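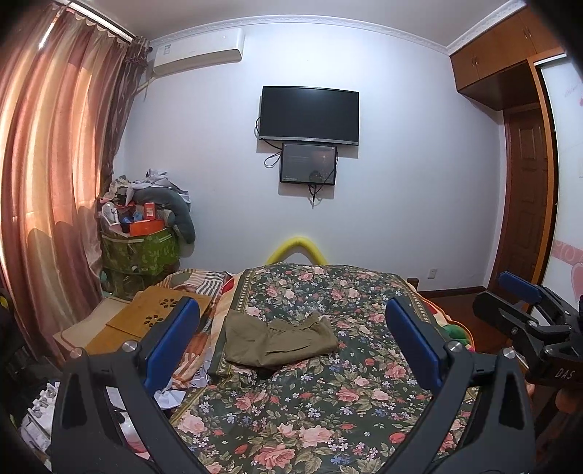
R. Antoniuk

Figure 1. The hand-held gripper with its jaws open over a folded olive-green garment on a quilted bed. Blue pads at the finger ends; a screw head shows near each pivot.

3. Building the gripper and taking it round the house

3.1 Where the build started

I should say first that Stella was meant to be a weekend job. The arm I wanted to teach, which lives on a bench at the Ornholm shared workshop and is called Jeltuvar for reasons lost to the older members, already had a perfectly decent two-finger hand. What it lacked was any idea what to do with cloth. I'd spent most of February steering it with a games controller and the results were dreadful (picture somebody trying to butter toast from the far side of the road). So the plan became to build a second hand of the same general shape, hold it myself, put a camera on it, and go and pick things up at home, where the cloth is.

The idea of holding the robot's hand in your own is well worn by now and I make no claim to it. The bits I think worth writing down are the dull ones: what the fingers did on soft things, how the camera ended up where it did, and which recordings I had to bin.

The first Stella was a trigger, a spring and a pair of fingers that crossed over if you squeezed too hard. It went in the drawer after one evening. The second closed nicely on blocks and mugs, and I was very pleased with it until I tried a pillowcase. The fingers met at the very ends and nowhere else, so any fold thicker than a single layer squirted out sideways. I sulked a bit, then moved the pivots further apart by 10 mm and the jaws began to come together much flatter. All the recordings used in Section 4 were made after that change. The ones from before it are on a disk somewhere and I haven't had the heart to look.

3.2 Fingers and pads

The fingers are black and the pads are blue, and that colour split turned out far more useful than I expected. My tracking script finds the pads by colour and works out from the gap between them how open the hand is, so there's no sensor in the grip at all, no wiring in the handle, and nothing to charge except the camera. I'd planned on a little dial under the trigger and had even bought it. It's still in its bag.

The trouble with finding things by colour is that houses are full of coloured things. Bedding with blue flowers in the print is a fair test, and Figure 1 is the sort of view the script has to cope with: patterned quilt right behind both pads, with plenty going on further back. My first version just grabbed every blue patch it could find and averaged them, and on patterned bedding the reported opening jumped about like mad. The present one only looks in two strips of the picture, one for each finger, and throws away anything too small to be a pad. It's crude. It also won't let the opening change faster than I can physically squeeze, which I measured by squeezing as fast as I could until my hand hurt.

I get asked at the workshop about the pads' grip more than about anything else. On cotton it's good, on fleece it's almost too good (the fabric follows the hand when you let go, and you end up shaking it off like a wet leaf), and on anything satiny I had to learn to pinch a bit deeper than felt natural. I wiped the pads between sessions with a damp cloth and let them dry properly. When I forgot, the fluff built up and the last few grasps of the evening were noticeably worse, so please don't forget.

One more thing on the screws at the pivots. They work loose! Slowly, over a session, and you don't feel it in the trigger until one finger is lagging behind the other. I tried a thread-locking glue and overdid it, then spent a miserable hour getting the joint to move again. Now I check both with a screwdriver before I start and leave it at that.

3.3 The camera

I moved the camera so many times that I stopped writing it down. Close in behind the fingers, it saw the pads beautifully and the room hardly at all, and the software that works out where the hand has travelled kept losing itself over plain sheets. Far back, it saw plenty of the room and the garment turned into a smudge. I settled on a position where both fingers stay in view in the foreground and there's still a good stretch of wall, furniture and ceiling line behind.

That background matters more than the garment does for the position tracking. It wants corners and edges that keep still. A wall with a television on it, a door frame and the ends of a cupboard gives it loads to hold on to, and clutter helps as well, so I'd ask anybody repeating this to resist the urge to tidy up first. I did tidy one room, very thoroughly, and those recordings drifted worst of the lot. Curtains are a mixed blessing. They have lots of folds for the tracker to like, and then someone opens a door and all the folds move.

Windows gave me grief too. With daylight coming in on one side, the camera dims the whole picture as the hand swings towards it and the cloth goes to mud just when I'm about to grasp. I ended up locking the exposure at the start of each recording with the hand pointed at the bed. It means the window side is sometimes washed out, and I can live with that.

3.4 How a recording went

Each recording covered one piece of clothing and one small job: pick it up, turn it over, straighten a sleeve, put it on the pile. I started with the jaws open above the garment, held still while I counted to three in my head, then went in. The still bit gives the tracker a clean start. I skipped it when I was tired and you can see precisely which evening that was from the error plots.

I tried beds, a sofa, the kitchen table and the carpet. Beds were the hardest by some way, and also the ones I most wanted, given that they're where a lot of folding really gets done. A mattress gives under the fingers. Press down on a table and the table tells you; press down on a quilt and the quilt comes along for the ride, and you look down to find you've got a neat pinch of shirt and an equally neat pinch of bedding. I had to learn to come in low and from the side, sliding one finger under the edge of the garment before closing. It felt like trying to lift a pancake with tongs. By the end I was rather good at it, and I do wonder whether what Jeltuvar learned was cloth handling or my own peculiar wrist.

Altogether I made 549 recordings over 12 sessions, and the set was closed on 09/03/2020. I dropped 155 of them. Most of the dropped ones were tracking failures, where the path of the hand leapt through a wall or sank slowly through the floor. A smaller heap were my own doing: thumb over the lens, trigger let go halfway, or a lovely clean fold of the wrong item. I kept the recordings where I'd caught some of the bedding along with the garment, provided I noticed and let go again, as I thought the arm might as well see how to get out of it.

3.5 Things I'd do differently

The handle's too thin. After half an hour my fingers were cramping, and a cramped hand makes jerky recordings, which the smoothing step then has to iron out. A fatter grip would have cost me one evening.

I'd also weigh the whole thing before deciding where the balance point goes. As built, Stella is nose heavy and tips forward if your attention wanders, so there's a small steady dip in nearly every approach. I took it for a tracking fault and spent ages hunting for it in the software. When the arm came to copy the motion it copied the dip as well, very faithfully, and touched down on the cloth a little early every time. Section 4.2 has the correction I put in, and what happened when I left it out.

Lastly, the garments. I used whatever was clean, so there's far too much dark cotton in the set and hardly any knitwear. If you borrow the recordings, bear that in mind before you let your arm anywhere near a jumper you're fond of.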